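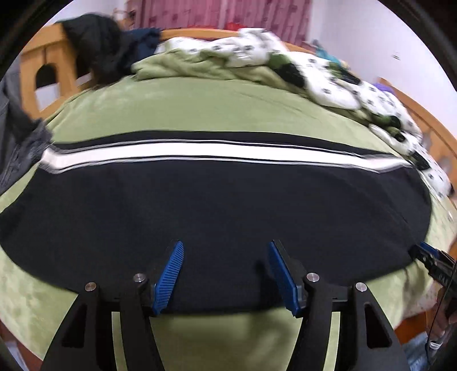 The black one with the white stripe, spread out on the bed.

12 October 2021

Packing day, sort of. The bus to Orner leaves at 5 tomorrow morning and I've been "packing" since lunch, if packing means putting one thing on the bed, going to make tea, and coming back to look at it. I'm going for four nights. Four! You'd think I was moving to the moon.

The whole trip is for the choir weekend. I signed up back in February when it was freezing and I was feeling brave, and October sounded like it would never get here. Well, it's here. I've got 39 pages of music in a folder and I know maybe half of them well. The Latin one is fine. The one in the middle with all the counting is not fine, and I've been singing it at the dishes all week -- the alto line just sits on the same note for ages and then jumps up right when I've stopped paying attention. I drew a big arrow on the page with a green marker. I'm going to miss it anyway, I know I am.

Slept badly. The wind got hold of the loose gutter again and it knocked until after two. I finally got up and ate toast standing at the counter and read the weekend schedule one more time, like it would've changed. Rehearsal Thursday, rehearsal Friday, rehearsal Saturday morning, then we sing in the old church at Dreten on Saturday night and go home Sunday. Dreten is supposed to be beautiful and freezing. Somebody in the group chat wrote that the heating in the church goes off at six, so everyone is now talking about thermal underwear and hardly anyone is talking about music. I ordered two pairs. They came yesterday and they're a funny oatmeal color and so comfortable that I wore one pair to bed.

Went out for errands around ten. Bank first, then the drugstore for throat lozenges (honey ones, the lemon ones make me cough, which sort of defeats the purpose), then the Tello bakery because it was right there. Bought a poppy seed roll for the bus and ate it before I got to the corner, so I went back in and bought another one. The girl at the register didn't even blink. It's raining a little now, the thin kind that doesn't look like anything until your glasses are covered.

I also finally returned the library books, eight of them, all late. I'd been dreading it for weeks and the fine was less than the poppy seed rolls! I walked out with three new ones, so that's going to happen all over again. One is a mystery set on a ferry. I'm saving it for the bus and I've only read the first chapter, which I'm counting as a test to see if it's worth the weight.

The boarding house sent a message about dinner choices. It's fish or it's a thing with barley. I said barley. Last time I did a singing weekend, at Elari, the food was boiled potatoes at every single meal and we all got a little strange by Sunday. There was a standing ovation for a bowl of coleslaw. I still think about that weekend a lot, though. We sang outside on the last night, down by the boats, and my knees were shaking the whole way through and I didn't want it to stop. I came home hoarse and happy and told everyone I'd practice every day from then on. Ha.

So, still to do: water the fern, take the trash out, find the pitch pipe (not in the drawer, not in the other drawer), charge my phone, print the bus ticket in case the phone dies. Set two alarms. Set a third one in the kitchen so I have to walk to it.

I ran through the counting piece again after supper with the recording on, slowly, with my finger on the page. Got the jump twice out of five tries. I'll have another go on the bus in my head, and if I'm still getting it wrong by Dreten I'll just open my mouth and stand next to somebody loud.

Soup's on the stove and smells done. More from Orner, if I remember to pack a pen.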